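Fernholm shop starts pulling processors from retired servers

Fernholm's parts recovery shop began work in April on a batch of 132 retired server boards, with the processors first in line for removal. The boards come from Astunia, a hosting company that closed its older machine hall over the winter.

Work is done at the socket. The retention lever is released, the metal frame is freed, and the chip is lifted straight up so that the contacts underneath are not bent. Old thermal paste is left on the heat spreader until the chip reaches the cleaning bench.
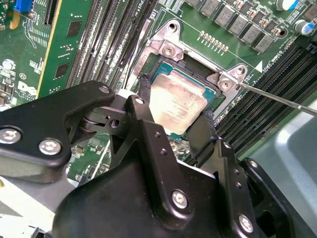

Paste residue is the main cause of delay, according to shop lead Lempi Niskanen. "If it gets into the socket, the board drops a grade," she said. "We would sooner take an extra minute on the lift." Each chip is wiped with alcohol, checked under a magnifier and placed in a tray with its board number.

Boards stay in their cases until the processor and memory are out. Coin-cell batteries are removed next and stored apart from the other parts, under a rule the shop adopted after a review by safety officer Doğukan Demirtaş.

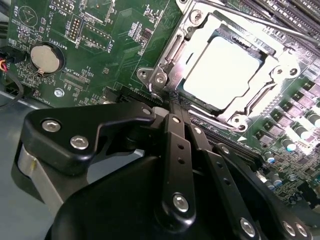 Tested boards will be sold with a 2-month return period. Those with damaged sockets go to a metals recycler along with the bare cases. Rakiya Shehu, who handles sales, said most of the early orders are from repair shops that need matching spares for older systems.

The shop expects to handle roughly 500 boards by the end of the year if a second delivery from Astunia goes ahead. Pickup orders are released at the side entrance after 5 p.m.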